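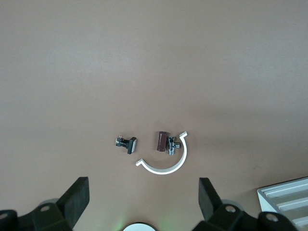

A gripper over a black push-button switch, a dark maroon cylinder, a chrome angle valve and a white curved bracket during a sorting trial of the Femlow kit.

Small parts sorting kit opens for orders in January

Repair shops and small warehouses with drawers full of mixed hardware have something new to look at. Femlow, a bench-top sorting kit from Planell, goes on sale in January, and after a morning with a test unit we came away very impressed.

The kit comes as an arm with a two-finger gripper, a wrist camera and a set of trays. It is meant for the jobs that eat up an afternoon: returned parts, leftovers from a plumbing call, the box of switches and clips that has been sitting under the bench for years. You tip a handful onto the table, pick a sorting plan on the tablet, and let it get going.

What makes Femlow fun to watch is how little it asks of you. Many part pickers at this end of the market want everything spaced out in tidy rows, and plenty give up when two items touch. Our test pile had a chrome valve lying right up against a cylinder, with a curved plastic bracket around the pair of them, and that is exactly the kind of mess the kit is built to handle. It looks for the piece it can reach most easily, takes that one away, then looks again before choosing the next.

The software, called Lirkoretti, ships with 2000 part types already loaded, from pipe fittings to push buttons. Adding your own takes 60 seconds: hold the part under the camera, turn it over, type a name. We added a hose barb and a cracked drawer knob (why not!) and it knew both of them the next time around.

There are limits. The gripper opens wide enough for most plumbing and electrical parts, but flat washers are still a struggle, and very shiny pieces sometimes need a second try. Planell says an update to the finger pads is on the way. The arm is also on the slow side next to a factory machine, though it is quiet enough that we held a normal conversation right beside it.

The price is $2065 for the full kit, with the arm, camera, software and 2 trays in the box. Extra trays are sold separately. Setup took us less time than lunch, and the printed guide is clear, short and full of good drawings.

Väisänen, the parts dealer handling orders, will have a demo unit running at its counter through January, from 10 a.m. to 4 p.m. Visitors are welcome to bring a jar of their own odds and ends to try on the machine. Orders placed during the demo period ship with a spare set of finger pads.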